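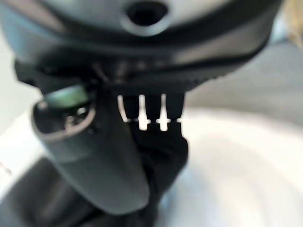
## Can they do the washing yet

Short answer, sort of. Long answer, I've been stewing on this since October and want it written down before I forget half of it, so excuse the mess.

Black cloth is the one I keep coming back to. Gray finger, black fabric hanging down in folds, something big and white behind it. The grip itself doesn't look hard. You pinch, you lift. The hard part is everything after. Where's the hem? Which bit is the sleeve, if there is a sleeve? Look at how it bunches toward the bottom, all creases, and tell me where one layer stops and the next one starts. I can't, and I've been folding shirts for decades.

Against white at least you get an outline. Black on black, good luck. Black sock in a dark drum, I can't find that myself without sticking my head in.

Anyway. Things I think machines can do at home right now, no particular order:

- vacuum, if you pick up the cables first
- mop, badly, corners forgotten
- pick up one piece of cloth and put it in a different place
- fold a towel, slowly, if it starts out flat

Things I don't think they can do, or not in my house:

- a fitted sheet (I can't either)
- turn a sock right side out
- notice the tissue in the pocket
- decide that the wool thing does not go in with the towels

That last one gets skipped in every write up I read. Laundry is mostly deciding. The lifting is maybe a third of it. Somebody has to know the gray sweater is special and the other gray sweater is a rag now.

Shop floor is a different story. I did a stint packing at Nurkard, years back, the Urnamport building, and there was a counter on the wall by the loading door. Best shift I remember it said 2,832. Same box, same flaps, same tape, all night. A machine eats that. They'd already put one in on the end line before I left and it was fine, it was boring, it jammed when the tape ran low and you went over and fixed it. But the box was always the same box. Then a soft-goods order would come through, bags of gloves or whatever, and that went straight to the people tables. Every time. The bags slump. You grab one and it's a different shape than it was when you reached for it.

A T-shirt is all slump.

So what would I pay? Saw a price for a folding thing from Pramon, 2,565, and that was without the stand. It wanted each item clipped on by hand, one at a time. Clipping is most of the work!! By the time I've found the shoulders and held it up straight I've done the fold already, basically. I timed myself on a normal basket, 21 minutes including the socks, with the radio on. I don't hate those 21 minutes. I hate the stairs.

Which nobody's selling me anything for. A thing that carries the basket up the stairs, teh wet one especially. Would buy tommorow.

What I'd call done, for the record, is tip a basket of mixed clean stuff on the bed, leave the room, come back to piles. Don't care if it takes all night. Don't care if the piles are ugly. Just no one standing there clipping.

Not there yet I'd say. Two fingers and a good pinch is a start though, most of my own folding is two fingers and a good pinch.

More when I've read up on the Sjöberg one, the manual is long and I've only got as far as the bit on lint. Dryer just beeped, going down.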